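Pranent Kitchen Bench: Equipment Gallery and Purchase Notes

Brelgate site, second floor
Page maintained by Adjoa Asamoah. Last revised Jun 11, 2020

Introduction

The kitchen bench at Brelgate is the second of our domestic work areas and the first to be bought against a planned budget. The laundry area was assembled piecemeal, and its spending was worked out afterwards from receipts. For the kitchen bench, Szabolcs Farkas drew up a schedule in January, before any order was placed, and the entries on this page follow that schedule. Figures are given where the line is closed. Lines still open are marked as such.

The notes are for groups at Gasgate and elsewhere in Pranent who are planning a similar bench and want to know what to put on the form.

Scope of the budget

The budget covers the counter, the arm and its mounting, the end tooling, cabling, guarding, and the household goods the arm works among. It doesn't cover staff time, floor space or the electrical supply to the room. Those are charged to the site.

Household goods are treated as consumables. This was disputed by the finance office, which wished to treat the toaster oven and the kettle as small assets with tags. Valentyna Nechyporuk settled the matter by setting a floor value below which nothing on the counter is tagged. Groups at other sites should agree the floor value before ordering, as tags can't be removed from the register once issued.

The arm

One arm, bought outright. Leasing was costed over 30 months and came out dearer once the return inspection was included. The lease terms also barred use near food, and the supplier wouldn't strike the clause.

Reach was the deciding figure. A shorter arm would have served the middle of the counter and left the back row of jars out of range. Payload was of little concern: the heaviest item on the schedule is a full storage jar, and every arm on the shortlist could lift it.

When comparing quotations, check whether the controller, the pendant and the first calibration are included. Two of the quotations we received left out the pendant.

Mounting

The first mounting drawing put the base at the rear of the counter. Tibor Csonka moved it to the side after a mock-up in card showed that a rear base would block the back row and force the arm to fold over itself when reaching forward. The change cost one revised bracket and 2 weeks.

Fix the position of the base before the counter is cut. The bracket bolts pass through the worktop into a steel plate beneath, and the plate is the slowest item to make.

Cabling

Cable length was under-budgeted. The schedule allowed for the straight run from wrist to controller and made no allowance for slack at the wrist joints. Longer leads were ordered at extra cost. Allow enough for the wrist to turn through its full range with the gripper pointing straight down, then add a margin for clips.
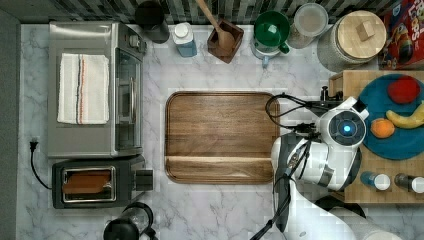 Cable clips should be bought in quantity. They are cheap, they crack, and the supplier sets a minimum order in any case. Our order was for 30 and will need to be repeated before the year is out.

Leads for the household appliances are a separate line. Decide early which appliances are to be live and which are to be handled unplugged, and record this on the schedule. A live appliance needs a switched outlet on the same stop circuit as the arm. An unplugged one needs only somewhere for its lead to go.

Gripper and spares

One gripper fitted, one spare on the shelf. The spare was the most contested item in the review. Irén Vass argued for a repair contract in its place, with a loan unit sent out during any repair. The contract would have been cheaper in the first year. It was turned down on lead time, as the loan unit was promised in working days with no penalty for lateness.

Finger pads are ordered separately from the gripper body. They wear at the tips and should be entered as a yearly line. The maker's part numbers for pads and for complete fingers differ by one digit, and we have had the wrong one delivered.

Household goods

Buy ordinary goods from ordinary shops. Laboratory catalogues carry kitchen items at several times the shop price, with no difference that matters here.

Vary the materials. A bench stocked only with opaque plastic will be easy to work on and will say very little about how the system copes elsewhere. Ours includes steel, clear glass, wood and cloth. Glass costs more over the year owing to breakage, and the replacement line should reflect this.

Order duplicates of anything with a lid. Lids are lost more often than the containers they belong to and are seldom sold alone.

Fresh food is bought weekly from petty cash. Bread and fruit go on one receipt, which is entered by the person who did the shopping. Packaged food lasts longer and may be bought in bulk, though makers alter their box designs and a later batch may not match the first. If matching matters to your work, buy the full year's supply at once.

Worktop and boards

The worktop was bought from the Sedgwick joinery, which also supplied the bracket templates. Ask for the offcuts. They are useful for test drilling, and the joinery will otherwise charge for disposal.

Cutting boards and trays should be measured before purchase and checked against the reach drawing. Published sizes often leave out handles and raised edges. Boards with a lip need more clearance under the fingers than flat ones — the difference is small but was enough to require a new approach height in our case.

Guarding and stop circuit

Guarding was quoted by two firms. The lower quotation was for fixed panels, the higher for panels that lift out. We took the higher. Cleaning a kitchen bench through a fixed panel isn't practical, and the saving would have gone on labour within months.

The stop circuit was installed by the site electrician and charged at the internal rate. Book the inspection at the same time as the installation, as the two are handled by separate desks.

Costs to date

Arm, controller and pendant: closed, within budget.
Mounting plate and bracket: closed, over budget by the cost of the revision.
Cabling, including replacement leads: closed, over budget.
Gripper and spare: closed, within budget.
Household goods, first purchase: closed at £2,022.
Finger pads: open, yearly.
Guarding: open, final invoice awaited.
Fresh food: open, petty cash.

The household goods figure includes duplicates and the first set of breakage replacements. It leaves out anything eaten.

Requests for the full schedule should go to Szabolcs Farkas at Brelgate. The reach drawing is held by Tibor Csonka and is issued on request, with the bracket revision marked.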